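공유 37 댓글 14

방을 노랗게 칠하라는 사람들에게

벽 색깔 얘기를 또 하게 될 줄은 몰랐다. 근데 해야겠다. 요즘 어딜 가나 노랑이다. 카페 노랑, 미용실 노랑, 친구네 작은방도 노랑. 인테리어 글마다 "공간에 햇살을 들이세요" 이런 문장. 햇살은 창문으로 들어온다. 페인트 통에서 안 나온다.

먼저 밝혀두면 나도 칠해봤다. 4년 전 북향 원룸, Culilstead라는 건물 6층. 겨울이면 오후 세 시에 불을 켜야 하는 집이었다. 그래서 노랑을 골랐다. 색상표에서 제일 예쁜 거. 손톱만한 견본으로 보면 버터색이었는데 벽 네 면에 올리니까 카레 냄비 속에 앉아있는 기분. 과장 아님. 밥 먹다가 접시 색이 이상해 보여서 형광등을 갈았는데 등 문제가 아니었다.

견본의 함정이라고 생각한다. 손톱만한 색은 옆에 흰 종이가 있으니까 얌전해 보인다. 벽이 되면 옆에 아무것도 없다. 벽끼리 서로 비춘다. 구석으로 갈수록 진해지고. 그걸 매장에서는 안 알려준다. 물어보니까 "두 번 칠하시면 괜찮아요" 하더라. 두 번 칠했다. 더 노래졌다.

Reece Bloxham이라고 색채 칼럼 쓰는 사람이 있는데 이 사람 주장은 반대다. 실패한 노랑은 없고 겁먹은 노랑만 있다고. 어중간하게 칠하니까 촌스러운 거라고, 끝까지 가라고. 멋있는 말이긴 한데 월세 사는 사람한테 할 말은 아니지 않나. 끝까지 갔다가 이사 나올 때 원상복구는 누가 하는데.

그래도 한 가지는 인정한다. 노랑을 쓸거면 바닥이랑 가구가 입을 다물어야 된다. 바닥은 어둡고 차가운 쪽. 상판은 밝은 회색 같은 거. 원목은 한두 개까지.

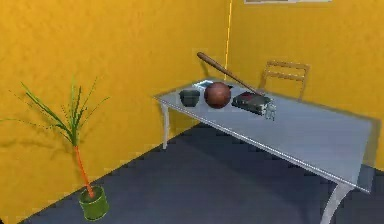
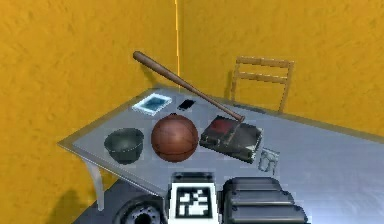
내 원룸은 바닥이 주황빛 장판이었다. 그러니 될 리가 없었지. 벽도 덥고 바닥도 덥고 커튼까지 베이지. 쉴 데가 없다. 눈이 쉴 데가. 집에 와서 피곤한 건 회사 탓인 줄만 알았는데 절반은 장판 탓이었다고 지금도 믿는다.

그리고 광택. 이거 진짜 중요한데 다들 대충 넘어간다. 반광 노랑은 형광등 밑에서 번들거린다. 무조건 무광. 얼룩 좀 지면 어떤가, 오히려 얼룩덜룩한 게 덜 부담스럽다. 매끈하게 한 톤으로 꽉 찬 노랑이 제일 무섭다. 유치원 복도 생각남.

반대로 내가 본 노랑 중에 제일 좋았던 건 Drornlow 골목에 있는 Estrella라는 밥집이었다. 오래된 벽이라 색이 고르지가 않다. 기름때인지 세월인지 모르겠고 주인도 무슨 색으로 칠했는지 기억 못 한다고 했다. 거기 앉으면 이상하게 배가 고프다. 한 시간 있다 나오면 되니까 좋은 걸수도 있다. 밥집 벽이랑 자는 방 벽은 다르다. 밥집은 들어왔다 나가는 데고 방은 아침에 눈 뜨면 제일 먼저 보는 데다. 숙취 있는 일요일에 노란 벽 본 적 있나. 나는 있다. 다시는 싫다.

사람들이 자꾸 "따뜻한 색은 따뜻하다" 하는데 보일러비는 그대로 나왔다. 기분이 따뜻해진다고? 처음 2주는 그랬다. 그 다음부터는 그냥 안 보인다. 안 보이다가 손님이 와서 "어우 노랗네" 하면 다시 보인다. 그 말을 천 번은 들은 것 같다.

그러니까 꼭 하고 싶으면 한 면만. 침대 머리맡 말고 등지는 쪽으로. 견본은 손톱만한 거 말고 전지 한장에 칠해서 며칠 붙여놓고 봐라. 아침에 보고 밤에 보고 비 올때 보고. 그러고도 좋으면 그때 칠해도 안 늦는다. Gerkier 페인트 작은 통이면 전지 몇 장은 나온다. 남으면 화분이나 칠하든가.

나는 지금 흰 벽에서 산다. 심심하다. 심심한데 접시 색은 제대로 보인다. 다음 달에 현관문 안쪽만 초록으로 칠할까 생각중인데 집주인이 아직 답이 없다. 전화를 한번 더 해봐야겠다.

좋아요 6 | 스크랩 | 신고

이 사이트는 더 나은 이용 환경을 위해 쿠키를 사용합니다. 계속 이용하시면 쿠키 사용에 동의하신 것으로 간주합니다. 확인

새 글을 메일로 받아보세요. 구독하기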